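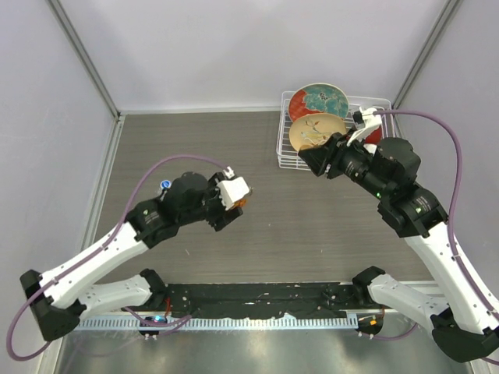 Forums > Kitchen & Table > Dishes and Glassware > Mixing patterns on open shelves

Mixing patterns – am I going to regret this?
Started by Bernadette Marty, July 2023

Bernadette Marty wrote:
So I finally gave away the plain white set we got when we married and I want to replace it with nothing that matches. Patterned plates, all different, picked up one or two at a time. I already have a couple with big loud colors, plus a stack of Şimşekoğlu salad plates with the blue border that my aunt sent over in April. My sister came for dinner, looked at the table and said it was like eating at a yard sale. Has anybody done this and stayed happy with it? I have room for 40 pieces at most, and that includes bowls.

tinpantry wrote:
Did it six years ago and still love it! The one thing I'd tell you is to keep the diameter the same. Colors can fight all they want, but if one plate is two inches wider than the next your stack wobbles and you'll chip the rims. I take a tape measure into thrift stores and get funny looks.

grout_and_about wrote:
I'm with your sister, sorry. We tried it and every meal looked busy. Spaghetti on a floral plate is a mess to look at. We went back to cream stoneware (Erkamard, the heavy ones) and food looks like food again.

Bernadette Marty wrote:
Ha, she'll be thrilled. But I don't mind busy. My whole kitchen is busy. What I worry about more is the dishwasher – do the colors fade?

oldmillroad wrote:
Depends on whether the decoration is under the glaze or on top of it. Tilt the plate under a lamp and run a fingernail across the pattern. If you can feel an edge, or the color looks duller than the bare part, it's probably on top, and I'd wash it by hand. Reds are the worst in my experience. I had a red and gold one go pink in one winter.

tinpantry wrote:
Mine all go in the dishwasher and I've lost maybe one pattern. Life's short.

oldmillroad wrote:
You've lost one that you noticed. Put an old plate next to a new one from the same line sometime. Also, if it's really old or you don't know where it came from, I'd hang it on a wall and not eat off it. Lead tests from the hardware store aren't great on glazes.

mrs_casserole wrote:
Where are you all shopping? Prastent used to have a seconds table and it's gone. The Zindudport outlet wanted $80 for a single serving plate last time I was there. For a second! With a bubble in it!

grout_and_about wrote:
Church sales. Go in the last hour, they'll hand you a box for $2.

Bernadette Marty wrote:
OK, I did the fingernail thing. The blue borders are smooth, one of the loud ones isn't, so that one is getting hand washed from now on. Still not buying cream stoneware. Mrs C, there's a church sale two streets over from me next weekend, I'll message you the address.

mrs_casserole wrote:
Please do. I'm bringing the wagon.

Contact us | Copyright Kitchen & Table Forums | Back to top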